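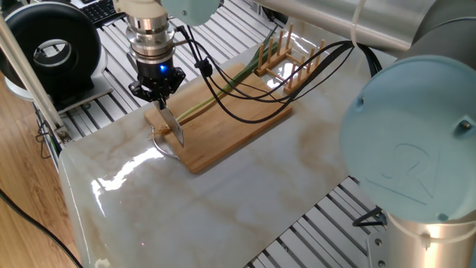 I smelled the Skorness club before I found it. Onion, all the way down the hall! When I finally got the right door, Noémie Sutherland was standing at the sink with her sleeves pushed up and waved me over with a wet hand.

Sutherland started the student robotics club at Skorness in October, mostly (she admits) because two of her students kept asking. One of those was Aaliyah Dufour, and this year's project was her idea: get a robot arm to do kitchen prep, beginning with green onions.

"Everybody wanted to do a burger," Dufour told me. "And I was like, do you know how many steps a burger is? Let's do one vegetable."

One vegetable has been plenty. I asked what the hard part was, expecting to hear about the knife, and she shook her head before I was done talking.

"It's the onion. They roll, they bend, the roots stick to stuff. The knife is the same shape every day and the onion never is."

Leonor Louro handles most of the motion code, and she's the one who got into an argument with me over whether the arm should slice or rock the blade the way my grandmother did. (I lost.) She keeps a notebook of runs, and I got to flip through it. They were on number 737. A lot of the pages just say "too high." One says "too high AGAIN, ask Noémie," and I had to ask which Noémie, seeing as the club's other mentor is Noémie MacPherson.

"That's a real problem," Louro said. "We tried initials, but then it's NS and NM and my handwriting is terrible."

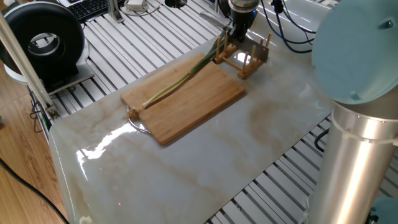

One green onion on the board, with the cleaver in the rack.

MacPherson spent years in a restaurant kitchen before she went back to school for engineering, and she's picky about where a blade goes when it isn't cutting. The students had the knife lying flat on the table in their first plan. She made them rewrite it so the blade goes in the wooden rack.

"I don't care if you have hands or a gripper," she said. "You put your knife away."

The club shows its work at the Alcaraz student meet, where the top prize is $3,000. Dufour wants it badly. Sutherland would be happy with the $900 second prize, and said so a little too loudly, and got a look from both students.

So what comes after green onions? Louro said celery. Dufour said cucumbers, and they were still going back and forth on it when I left to catch my bus.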